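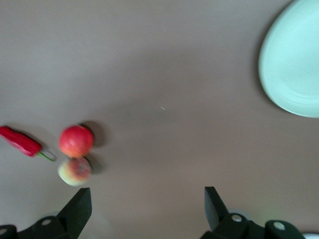 Figure 2. Wrist camera view in the produce task, with both fingers of the Ulora gripper open.

4.2 The gripper kit at work

We tested the Ulora kit as Sivetti sells it: a two-finger gripper, a small wrist camera and the software to run them. Setting it up was a real pleasure! Dénes Vass had it bolted on and talking to our arm in 13 minutes, with no changes to our own code.

The produce task asks the arm to move fruit and vegetables to a plate. It sounds simple, but a chilli pepper and an apple call for very different grips, and Figure 2 shows how far across the table the plate can lie. The camera keeps both fingertips in view, which we came to value greatly when lining up a grasp. Its weak point is blur, and the round fruit in Figure 2 has clearly soft outlines.

Over the whole trial we logged 3078 grasps, of which 486 were on chilli peppers (the thin stems kept us busy, and we enjoyed every one of them). Đạt Phí labelled the full set by hand. Results for each type of produce are given in the next section, next to those for the older Bermúdez gripper.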